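# The white bottle, one April later

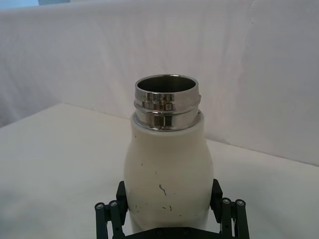 *2 min read*

I bought my water bottle last April because my sister Sayaka Hosoda had one and I kept stealing sips from it. She got sick of me and sent me a link, and I ordered the off-white one (of course I did, I have a dog and a car full of crumbs, why would I pick navy?).

So, a year in. It has a squiggly scuff on the front now, and little dark specks on the side that I've gone at with dish soap, baking soda and one of those white melamine sponges. The sponge took off plenty of other stuff but those specks are staying put. I think the squiggle is from the trailhead at Cladatholm, where I set the bottle on a rock and it rolled into the gravel while I was tying my boot. I said a word. A family heard it.

What I still love is the steel neck. It cleans up so shiny! I don't love the threads, though. Gunk gets in under that ridge and you can't see it until you run a fingernail around, and then you wish you hadn't. My routine now:

- lid off every night, no exceptions
- old toothbrush around the threads
- hot water and a spoonful of baking soda, left for 40 minutes while I watch something
- rinse, then leave it standing open until morning

I used to screw the lid back on right after washing, and by noon the next day my water tasted like a basement. Leaving it open fixed that in a week. The lid gets its own bath in a cereal bowl, and if yours has a rubber ring, pry the ring out with a butter knife (gently, I tore my first one and the replacement was 21 days in the mail).

About that fat middle: it does NOT fit my cup holder. It rides on the passenger seat, buckled in when I remember, and on the drive to Pristasach it went under the seat and stayed there for 52 miles while I got thirstier and crankier.

Would I buy it again? Yeah, but in a darker color. I looked at a new one last week and then closed the tab, because it was 70 bucks for some limited shade of green and mine holds water just fine. Sayaka says I should cover the scuff with a sticker. I have a taco one saved in the junk drawer, and I keep going back and forth, so if you've had a sticker survive a year of scrubbing, tell me which kind!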